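Can a Town Just Skip a Vote? A Look at Recalls

March 29, 2022

Grown-ups vote for a mayor, and then the mayor has the job for a few years. But what if people get fed up halfway through? In some towns, voters can try to fire the mayor early. It's called a recall.

Recalls sound great when you first hear about them. The boss does a bad job, so the people fire the boss! But you should be a little suspicious of anything in government that sounds that simple. Let's look at how it works, and then at whether it does what its fans say it does.

Step one: the petition

A petition is a piece of paper (well, usually a big stack of paper) that says what someone wants. People who agree sign their names underneath.

Take the town of Cendville. Last year a group there wanted to recall the mayor, Charalambos Moschos. They were angry because he had closed the swimming pool on Plomico Street for the whole summer. The mayor said the pool leaked and wasn't safe. The group said he should have fixed it sooner. Maybe both were right.

To get a recall vote in Cendville, the group needed 3488 signatures. That is a lot of names. They had to be names of real voters who live in town, too. Kids can't sign. Neither can your cousin from the next town over, even if she loves the pool.

Who checks the names?

The town clerk does. A clerk is the person who looks after the town's records. In Cendville, the clerk's office compared every signature with the list of voters. It threw out 185 of them. Some people had signed twice. Some had moved away. A few had handwriting so messy that no one could tell who they were.

The people who collected the names complained that the clerk was being too picky. But what would happen if the clerk wasn't picky at all? Anybody with a pen and a free afternoon could make up voters. So when you hear someone say "thousands of people signed," a good question is: did anyone check?

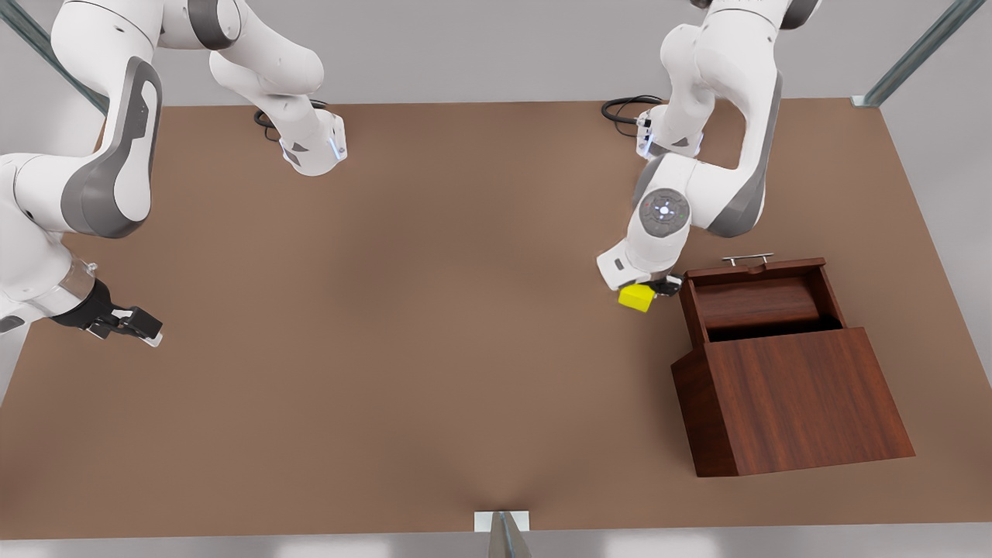 Here is another good question: did the people who signed know what they were signing? People with clipboards often stand outside stores. They talk fast. A shopper might hear "Do you want to save the pool?" and sign, and only later find out the paper was about removing the mayor. Those are two different things. Firing a mayor does not put water in a pool.

Step two: the vote

If there are enough good signatures, the town holds a special election. "Special" sounds like cake and balloons, but it only means the election happens at an unusual time.

In Cendville, the ballot asked one question: Should the mayor be removed from office? Voters could mark yes or no. If most of them said yes, the mayor would have to leave. If most said no, he would stay and finish his term.

Special elections cost money. The town has to print ballots, open the voting places and pay the people who work there. That money comes from taxes, and it could have been spent on something else. (Pool repairs, for instance.)

And fewer people often show up. Many voters forget, or don't hear about it, or can't get away from work. Suppose a town has a hundred voters and only 20 come. If 11 of them say yes, the mayor is out. Did "the people" decide that? Eleven of them did.

So are recalls bad?

Not always. The nearby town of Parnen has no recall rule at all. Some years ago it had a mayor who stopped coming to meetings. For 9 months, people called and wrote letters, and they mostly got no answer. They just had to wait until the next regular election. Plenty of folks in Parnen would have loved a recall rule.

But fans of recalls sometimes talk as if the rule fixes everything. It doesn't. A mayor who is scared of being fired every time someone gets mad might never do anything hard. Closing a broken pool is hard. So is raising a tax, or telling a big company no.

Some towns try to find a middle path. They say you can't start a recall in a mayor's first few months, so the person gets a chance to learn the job. Others say you must give a reason, such as breaking the law. That sounds sensible, until you ask who gets to decide if the reason is good enough. A judge? The town council? The mayor's friends might be on that council.

What happened in Cendville?

The mayor kept his job. The no side won, and the pool group said the vote had been held on purpose at a bad time. The mayor's side said the whole thing had been a waste. Each side was very sure of itself.

The pool is supposed to open again after repairs. The town has said April, but it has said April before.

Words to know

Ballot: the paper or screen where a voter marks a choice.

Clerk: the person who keeps a town's records and helps run its elections.

Petition: a written request that people sign.

Recall: a vote on whether to remove someone from office early.

Term: the length of time an elected person is supposed to serve.

Try it yourself

Find out if your town or city has a recall rule. The library can help, or you can ask a grown-up to call the clerk's office with you. Then ask two people what they think of the rule. If they both give you the same answer, go find someone who disagrees and ask them why.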